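12 Jul 2023

Dalal says I should keep a proper log. I said a log is for people who expect to be believed, and I'd sooner keep a diary. So, diary.

Both hand grippers came back from Elico this morning with a slip saying "serviced, no fault found". I don't know what they think a fault is. The one I use most had the same drag on closing that it went away with, and the right finger still came in a hair after the left. I put a feeler gauge between the pads, near the tip and then near the root, and they weren't parallel. No fault found. I'd like a job like that.

Majdi's view is that the pads are to blame and we should order a new set from Noltberg and be done with it. Majdi's view is always that we should order something. The ribbing was glazed, I'll give him that, but it was glazed in June as well and the thing closed properly then. I wiped both pads with a lint-free cloth and a drop of alcohol, let them dry, and tried again on a pencil. Same drag. So the pads can stay where they are for now.

Took the fingers off on the kitchen table. The screws on the left came out sweetly and the ones on the right had been done up by a gorilla, so somebody at Elico did have a spanner in there, whatever the slip says. Under the right finger the slide was dry at one end and had a grey paste at the other, old grease and dust. Cleaned it out with a cotton bud, then another, then most of the packet. New grease, the thin sort, hardly any. The last person to look after these believed in plenty of grease, and plenty of grease is how you get grey paste.

Put it together loosely, closed the fingers on a flat steel rule so they would square themselves up, and only then tightened, a bit each side in turn. The manual says 5 minutes for this job. It took me 40, and I wasn't dawdling.

I don't trust a bench test much. Anything will close on a pencil. The small awkward stuff shows you whether the tips meet, so after lunch we took both grippers to the bedroom and tried the jewellery set.
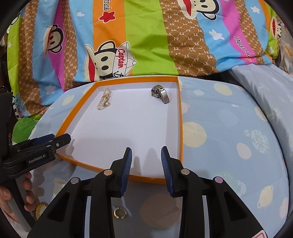
Thin rings are the worst of it. If one pad leads the other by even a little, it pushes the ring along before the second one gets there, and you end up chasing it over the cloth. A soft surface makes that worse and also hides it, as the tips sink in and you can tell yourself they've met. Dalal thinks soft is the fairer test because homes are soft. I think it's a good way of blaming the cushion. We didn't settle it.

My rule for the day was 50 picks before I say anything cheerful, and I got through them. I dropped 7, nearly all thin rings, and I'd put a couple of those down to my wrist. Better than last month. Whether that's the slide, the squaring up or simply me taking more care after a morning with a feeler gauge, I can't say, and I notice Majdi is already saying it's the slide, having said this morning it was the pads.

Didn't open the other gripper. It closes evenly, it makes no noise, and I've broken enough working things by having a look inside. Checked the screws for tightness from outside and left it at that.

Dalal read me a bit from the Zillusia newsletter over tea, about grippers that tell you when they want servicing. I asked her what tells you when that part wants servicing. She went back to reading it to herself.

To do: check the right finger again cold, before anyone has used it. Mark the screw heads with a dab of paint so I can see if they creep. Ring Elico and ask who did the work and with what. Get more cotton buds next time I'm over in Abu Hammour.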